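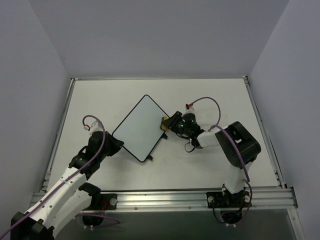

Brodie Sutcliffe thinks I should have bought one arm and put the rest toward spares. I've gone over the budget again since March and I'm keeping both, but the Tolia order now includes 2 extra grippers and 18 cable clips.

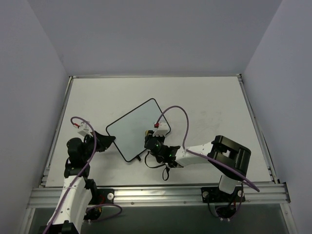
Both arms at the board, purple cables over the wrists.

Still to price: a second enclosure from Gilchrist — up to 90 dollars in shipping alone — and a proper work light. The light can wait.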